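螺丝刀在沙发底下
2021年4月6日

好了开个串,讲讲我那个手持夹爪。上次发了一句"能夹住了!"就跑去睡觉,醒来一堆人问怎么做的、图纸呢、为什么要手持。一条一条说吧,想到哪说到哪,中间可能会去吃饭。

先说它是个什么。一个两指夹爪,下面接一个手柄,手柄上有扳机,我扣扳机它就合,松开它就张。旁边架个小摄像头,跟着夹爪一起走。没有机械臂,机械臂就是我本人的胳膊,免费,自由度还挺多,就是会酸。

项目名字叫 Parari。没有含义,打字的时候随手敲出来的,念着像什么东西掉在地上的声音(确实经常掉)。

为什么不直接上机械臂?贵,而且我家没地方。租的房子,桌子要吃饭,地上要晾衣架,墙还不能打孔。我想先把"怎么夹东西"这件事搞明白,录下来,以后万一有臂了再把数据喂进去。没有臂也不亏,我至少搞懂了一个夹爪。

零件一半在家里弄,一半在 Batstead 弄。Batstead 是我们这边一个共享工坊,按小时算钱,有台钻和一台脾气很差的打印机。我一般晚上去,人少,台钻不用排队,回家的时候袖子里全是碎屑。

手柄是打印的,我自己画的,照着一把旧热熔胶枪的角度画的。建议所有要做手柄的朋友先去家里翻热熔胶枪、花洒、吹风机,挨个握一遍!这些东西的角度都是别人替你试过的。我第一次自己凭感觉画,握五分钟手腕就开始抗议。

扳机那里踩了个坑。我一开始用弹簧回位,弹簧在五金店随便抓的,太硬,扣到底的时候整个夹爪会往下点一下头。你想夹个袜子,它先给袜子鞠一躬,然后从旁边过去了。

换成软弹簧以后点头是不点了,回位又慢得像没睡醒。后来在扳机和连杆中间加了一小段拉线,弹簧挪到后面去,感觉一下子就对了。自行车刹车线的内芯,剪一截就能用,记得把线头封住,不然会散成一朵刷子扎手。别问我怎么知道的。

夹爪本体的话,连杆结构,左右对称,内连杆外连杆那种平行四边形。好处是两个爪面合的时候一直保持平行,夹书夹盒子都不会把东西往外挤。我之前做过剪刀式的,夹圆的还行,夹扁的全滑出来,气得我把它拿去夹零食袋了,现在还在厨房服役。

转轴用的销钉,这个要多说几句。第一次图省事用螺丝加螺母,想着锁紧一点不就不晃了嘛,结果锁紧了转不动,松一点又晃,中间那个"刚好"的位置存在,但是用十分钟它自己就跑了。防松螺母好一些,可是头太大,跟外侧的臂打架。

换销钉以后世界安静了。孔先钻小,再用铰刀慢慢走,走到销钉能用手指推进去但是不会自己掉出来。我在 Batstead 那台钻前面站了一晚上,就干这个,旁边一位大哥做完了一整个鸟窝。

测试的时候我让它空开合了 3000 次。没有什么高级台架,就是拆了个 Katsaros 的减速电机,装个偏心轮去拽扳机,放在阳台上让它自己咔嗒咔嗒。邻居没投诉,猫倒是投诉了。

跑完拆开看,销钉没事,孔也没明显变大,反而是我的拉线在手柄出口那里磨出毛来了。所以现在出口垫了一小截塑料管。测试真的会测出你没想测的地方。

关于张开多大:最大 87 毫米。有人问为什么这么个不整不零的数字,因为我量的是我最常用的那个马克杯,加上一点点余量,然后连杆长度是反推的,推出来就是它。想做的人请量你自己的杯子,不要量我的。

接着说爪面的垫子,这个是我折腾最久的,前后换了 3 版。

最早那版是冰箱密封条。免费,黏性不错,夹塑料瓶很稳。一碰布就不行了,布会粘在上面不下来,松开爪子,布还挂着,得用另一只手去摘。那还要夹爪干什么,我直接用手拿好了。

然后试了鼠标垫剪的。软,便宜,剪刀就能剪,我当时非常得意,到处给人看。用了一阵发现边缘会翘,布的线头就往翘起来那条缝里钻,越扯越深。有一次把一条毛巾的边勾出来好长一根线,毛巾主人(我妈)到现在都不知道。妈如果你看到了,那条毛巾是自己坏的。

现在爪上是 Fotard 的样品,深蓝色,窄窄的贴在两边爪内侧。样品是写邮件要来的,我很老实地说我是个人、在家做、量很小,对方居然真寄了。贴之前爪面要擦干净,我擦了两遍,贴完压在字典下面过夜。

吃完饭回来了。

有人问重量。我只称过手柄外壳,44 克,整机没称。不是故意不称,厨房秤没电了,那种扣子电池我每次去超市都忘买。整机握着的感觉大概介于电视遥控器和电吹风之间,这么讲你们能理解吧?

还有人问镜头朝哪。顺着夹爪看出去,爪尖留在画面底部。一开始我把它装得太低,满屏都是自己的爪子,后面的东西全挡住了,录了一晚上,拿回来一看,全是两块黑板在那里开开合合,像在鼓掌。

抬高以后好多了。再往上抬又看不见爪尖碰到东西那一下,那一下偏偏最要紧。支架我做成长条孔的,可以前后上下挪,试舒服了再锁死。强烈建议不要一上来就打固定孔,你的第一个位置一定是错的。我的第二个也是错的。

曝光是个大麻烦。我家窗户大,镜头一转到窗那边,墙就白成一片,再转回来,布又黑了。自动曝光在中间来回犹豫,像在选午饭。现在我手动锁曝光,窗那边就随它白去吧,只要爪子前面那块是清楚的就行。

快门也尽量开快。手持嘛,人一转身整个屋子都会糊成一道一道的,爪子跟着镜头一块儿动,所以爪子反而清楚。刚开始我以为是镜头没对焦,拆了装装了拆,搞到半夜才想明白是我自己甩得太快。

下面讲夹布,这个是我最想讲的!

硬东西其实没什么好讲的,对准,扣扳机,走人。布就不一样,布没有固定的形状,你推它它就躲,你压它它就皱,你以为夹住了一层,提起来一看是两层,再一看,下面还带了一只别的东西的袖子。

我的练习材料就是家里的各种布,洗好的没洗的都有,堆在一起。我试过专门铺平一块来练,太容易了,练完换成一堆马上打回原形。乱一点才像真的要收拾的样子,反正我家也不用特意弄乱。

夹布我总结了几个手感上的东西,不一定对,大家看看就好。

先找角。布的中间千万别碰,夹中间提起来就是一朵蘑菇,你根本不知道角在哪。角露在外面的话,爪子斜着过去,一边爪先插到布底下,另一边从上面合过来。我现在习惯右爪在下,换左爪在下就别扭得要命,估计跟我右手拿有关系。

插到底下那一步要慢。快了会把布往前推,推成一个小山包,角就卷进去了。我是先让爪尖轻轻碰到桌面或者下面那层布,感觉到了再往前送一点点。这个"感觉到了"怎么让机器感觉到,我还不知道,以后的我去烦恼。

合的时候不要一口气合到底。先合到刚刚碰着,停一下,往上带一点点,看布跟不跟。跟了再合紧。不跟就松开重来,千万别硬夹,硬夹十次有九次只夹住一个线头,提到半空啪地掉下去。

花布比素布好练,这个是我没想到的。有图案的话,布往哪边转、哪里折过去了,回看录像时一眼就知道。素色的布叠在素色的布上,我自己看录像都分不清哪条是边,只能瞪着屏幕猜。所以我现在挑花的练,越花越好,家里审美突然派上用场。
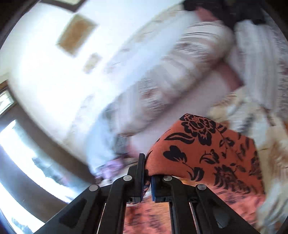
提起来以后也别马上走。布有重量,会往下坠,会晃,提快了它自己就从爪里往外溜。我一般提到下面那层分开,停一口气,再往旁边带。带的时候手腕别转,转了布就拧起来,放下去的时候是一根麻花。

放下去比拿起来难。这句话我要重复一遍:放下去比拿起来难!松爪那一下,布会弹回来一点,之前摆得再整齐都白搭。我的土办法是先让布的下半截着地,拖着走一小段,让它自己铺开,最后才把角放下来,放的时候爪子往后撤着松。

薄布容易,厚的反而麻烦。厚毛巾的角一夹就鼓,看着夹得很满,其实夹的是毛,里面那层根本没吃上劲。毛毯我干脆放弃了,毛毯赢了。

袜子另开一个赛道。袜子没有角,它整个就是一坨,夹袜口的那圈松紧最稳,夹袜跟会甩。我练袜子练得最多,因为家里袜子最多,而且永远凑不成对,夹爪帮不了这个。

有朋友说你这个就是个捡垃圾的夹子装了个摄像头。嗯……原理上我反驳不了。但是捡垃圾的夹子爪面不平行!而且它扣一下手会抽筋!我很认真地买过一把来对比,拆开看里面就是一根拉杆,结构简单得让我有点羡慕。

回答几个评论里的。

"图纸发吗?"会发,但是现在的图纸里有一半尺寸是我在 Batstead 拿锉刀现场修出来的,图上还是旧的。照着做会装不上,装不上你们又来骂我。等我把锉掉的那些补回图里再发。

"为什么爪子一边看着高一边看着低?"镜头角度加上我握的时候手是歪的,两边做的时候是按一样的尺寸做的。要是哪天量出来真不一样,我会回来道歉。

"扳机能不能换成电动?"能。我试过用 Katsaros 那个电机直接带,能开能合,可是手感没了。手扣的时候布滑不滑,手指是知道的,换了电机就只能靠看。所以目前坚持手动。电动的那套零件放在鞋盒里,哪天心情好了再捡起来。

"左手能用吗?"手柄是对称的,能用。但是拉线从右边出来,左手握会蹭虎口,贴块胶布可以忍。左撇子朋友对不起,下一个版本改到中间去。

"数据怎么存?"就存卡里,录完拷到电脑,文件夹按夹的东西起名字。有一个文件夹叫"毛巾",有一个叫"毛巾真的",有一个叫"毛巾最后"。不要学我。

"扳机位置怎么跟录像对上?"目前靠笨办法,开录以后先空扣几下,回看的时候找爪子合上那一格,往那儿一对。想过在连杆上装个电位器,位置太挤,装了外侧的臂就张不到头。有没有人用过很薄的那种角度传感器,求推荐,便宜的。

对了说一个装配的小事。外侧那两根臂的凹槽,好多人以为是为了好看。挖浅一点省料,也轻,我看着也确实顺眼,两样都占。就是会积毛!夹了一晚上布以后槽里一层绒,我用旧牙刷刷。销钉旁边也要刷,毛卷进去以后转起来会发涩。

保养就这点事:刷毛,看拉线,垫子脏了拿湿布擦。别用酒精擦垫子,我在鼠标垫那版上擦过,擦完背胶就软了,第二天爪子一合,垫子自己走了。

接下来想做的:爪尖再磨薄一点。现在插布底下的时候还是有点厚,遇到贴得很紧的两层就拱不进去。磨太薄又怕夹硬东西的时候弯,所以可能只磨前面一小截,磨成斜的。下次去 Batstead 试。

还想给手柄后面加个配重。现在头重,拿久了手腕往前栽。我用胶带绑过一串钥匙在后面,平衡是平衡了,一走路哗啦哗啦的,录像的声音里全是钥匙。回头找块安静的铁。

十月的时候 Batstead 有个开放日,想把它带过去给大家试着玩,摆一筐袜子,谁都可以来扣两下扳机。如果那时候它还没散架的话。要来的记得自带一只袜子,落单的那种最好。

先写到这里,猫把拉线叼走了,我去追一下。铰刀的型号我待会儿翻盒子,翻到了贴在下面。

找到了,盒子上的字磨没了。我明天拿销钉去店里比一下再说。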